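Chapter 7
Robots Outside the Factory

Key terms: arm, gripper, degrees of freedom, emergency stop, task

On the first Monday in August, the engineering firm Atier opened its Premport workshop to the public. Visitors came in groups of 13, and by closing time 114 people had gone through. Most of them had seen videos of robots welding car bodies. Few had stood in a kitchen with one.

Chaltu Assefa, who led the morning groups, began each visit the same way. She asked people to name a kitchen job that takes no thought. Putting a lid on a pan came up often. She then asked them to list every decision the job involves: where the lid is, which part to hold, how hard to squeeze, how far to lower it, when to let go. One group filled a whole whiteboard.

A factory robot may repeat one motion all day with parts that arrive in the same place each time. In a home, pans get moved and counters get cluttered. Glass is hard for many sensors to pick up. Zaid Srour, an engineer at Atier, told visitors that he spends more time on these problems than on the arm itself.

In this chapter you will follow one household task from start to finish. Section 7.1 covers the joints of an arm and how they are numbered. Section 7.2 deals with grippers, and Section 7.3 with safety around people. Before you read on, write down the steps you would give a robot for covering a saucepan. Keep your list. You will need it for the project at the end of the chapter. 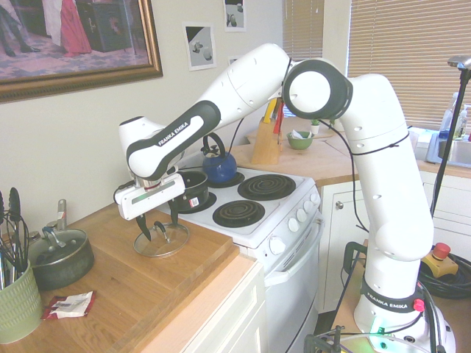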